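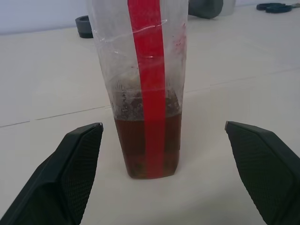

Asheville, November

I have been drinking my tea out of a bag, and I'm so happy about it that I've now told everyone at work twice. So you're getting it too!

The bags are from Fladance and they're sold as clear stand-up drink bags. I found them at Vondráček, the little kitchen shop two streets over from my dentist, on the bottom shelf next to the canning lids. They come 21 to a pack, rolled up in a paper sleeve, and I bought them on a whim with the idea of using them for soup. I have yet to put any soup in one. They went straight to tea duty and they've stayed there.

Some background, for anyone new to this page. I make cold tea all year long, including when there's frost on the car. It's a strong black blend from Alska, the one with bits of dried fruit in it, steeped overnight in the fridge with no hot water at all. For years I did this in a Trondo glass bottle, which I loved until I dropped it on the back step. Before that it was whatever jar was clean. Both of those take up real room in a fridge shared with a person who buys three kinds of pickles, and neither one goes in a coat pocket or a backpack without a lot of worrying.

A bag does. That's the first thing I like about it. Empty, it's flat and weighs nothing. Full, it finds its own space between the milk and the door.

The standing up

I really didn't think it would stand. It's thin plastic, thin enough that it crinkles when you look at it, and the pack has a drawing of a bag standing on a picnic table that I took for wishful thinking. But the bottom is squared off with rounded corners, and once there's a bit of liquid in there it settles flat on the table and stays put. The sides come in slightly toward the base, so it has a shape a bit like a tall tumbler. I've left one only about a third full on the counter all through dinner, with people reaching over it for the bread, and it was fine.

What it won't do is stand up empty. You have to hold the mouth open with one hand and pour with the other, and the first few times I did this I had tea down my sleeve. The trick I ended up with is to put the bag inside a tall glass, fold the top over the rim, pour, and then lift the whole thing out. Works every time. If you have a funnel with a wide neck, even better, but mine is in the garage and smells like the garage.

The clear plastic

I love that I can see in. With the Trondo bottle I could see in too, of course, but the bag is so thin that the color comes right through, and when the tea turns that deep reddish brown there's no guessing whether it's ready. I used to set a timer and forget what it was for. Now I open the fridge and look. With the Alska blend I like it best at almost 10 hours, and by then it's dark but you can still see light through it.

You can see everything else as well. I don't strain mine very carefully (I like a bit of grit, my grandmother did too, don't write in) and all the little flecks show up, floating around and sitting on the bottom. And if you shake it up, you get a froth on top that leaves a line of specks on the inside of the plastic and stays there like a bathtub ring. It's harmless and it's not pretty. If you're making these for guests, strain twice and don't shake. If it's for you and a book, who cares.

I do think the red strip up the middle looks wonderful, by the way. Bright red where it's behind just the plastic, then almost burgundy once it goes down into the tea. It cheers up the whole shelf. My niece asked if it was candy.

The top half

The bags are taller than they need to be, and I mean that as a compliment. There's a lot of plastic above the drink, and you can pinch it, twist it, fold it down, whatever you like. I twist mine and put a clothespin on it. The plastic keeps the memory of every twist you ever gave it, so after a few days there's a wrinkled band across the upper part that won't smooth out. I tried running a bag under warm water and flattening it with a cutting board. It came out wrinkled and damp. I've made my peace with the wrinkles.

There's no zipper and no cap. I know that will put some of you off right away. For what I do (fridge, kitchen table, porch) a twist and a pin is plenty. I wouldn't lay one down on its side in a car. I did lay one down on its side in a car, on the way up to the cabin at 2340 feet, and the passenger seat still has a faint smell of dried cherries. Upright in a cup holder it rode all the way home without losing a drop, so the bag did its part and I should have done mine.

Cleaning

They're meant to be thrown out after one go, I think. The sleeve is vague about it. I can't bring myself to do that with something this sturdy, so I wash them, and here I have to be fair and take off some points. The corners at the bottom hold on to tea leaves like you wouldn't believe. You can't get a hand in, a bottle brush just pushes the plastic around, and the little reddish spots that dry on up near the top need a proper soak before they'll let go.

What I do is this: rinse right after the last sip, fill halfway with warm water and a drop of dish soap, twist the top shut, and swish it around while standing over the sink. Then turn it upside down over a wooden spoon stuck in the dish rack. It takes most of the night to dry on the inside. I've gotten 4 good uses out of each bag before it goes cloudy and I stop wanting to drink from it. Don't put them in the dishwasher. I shouldn't have to say it, and yet I did try it, and one of them is now the size of a playing card.

What else I've tried in them

Lemonade: very good, and the seeds sink out of the way.

Cold coffee: good, but it looks like something you'd drain out of a lawn mower. I can't explain why it looks fine in glass and alarming in a bag.

Pickle brine, to save for later: do not. The smell moved in and the bag had to go out the same day. This was not my idea, I'd like that noted.

Hibiscus: the prettiest of the bunch by far! A proper jewel color, and the kids next door now come over and ask for "the red one." It does stain the plastic a little pink after the first batch, so I keep one bag just for that.

Water with cucumber slices: the slices stick to the sides and stay there, and you end up peeling them off with a chopstick. Tasted lovely.

A few small complaints

The paper sleeve tears the first time you open it, and after that you've got a drawer full of slippery plastic. I moved mine into an old bread tin.

There are no measuring lines. I drew my own with a permanent marker, on the outside, and they rubbed off on my hands by lunchtime. A strip of masking tape does better. I'd happily pay a bit more for printed lines, Fladance, if you read this.

And they're noisy. Anyone sleeping near the kitchen will know you've had a midnight glass of tea, and my husband does a very good impression of the sound.

Would I buy them again?

I already have. I went back to Vondráček for a second pack before the first was half used, and I picked up another Trondo bottle while I was there, for when we have company and I want to look like a person who owns glassware. But on a regular morning it's the bag I reach for. It's light, it stands on its own feet, and I can see my tea getting darker every time I go in for the butter.

If you make iced tea by the gallon for a crowd, these aren't going to help you much, and you'd be better off with a jug that has a spigot. If you're one person with a crowded fridge and a soft spot for strong cold tea, get a pack and try the glass trick for filling them. And tell me what you put in yours! I'm told somebody's cousin does sangria, with the fruit and everything, and I have questions about how the orange slices get out again.

Next time I'll be looking at tea strainers, seeing as several of you have feelings about the flecks.

Delia Pîrvu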